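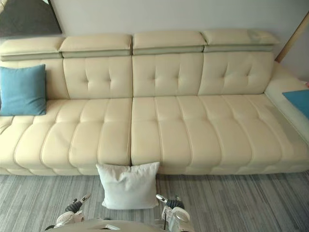 *Figure 3.1 A cream leather sofa with adjustable headrests, channel-tufted seats, and a teal throw pillow.*

# Chapter 3: Seating and Upholstery

A sofa is one of the best teachers in the house! Before you read any further, go find one and run your hand along a seam. Every groove was a choice somebody made about comfort, looks, and how much stitching they were willing to do.

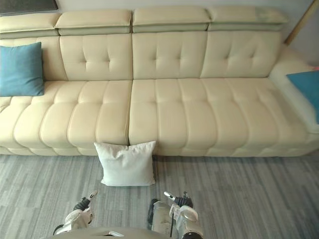 Tufting is where we'll begin, and it's a wonderful subject. Channels pull the padding into long, puffy ridges, while buttons gather it toward small points and send creases out across the leather. In Section 2 you'll sketch both kinds, then try them on a practice panel 40 centimeters wide (the Endar workbook has the pattern).

**Key terms:** channel tufting, button tufting, welt, chaise, throw pillow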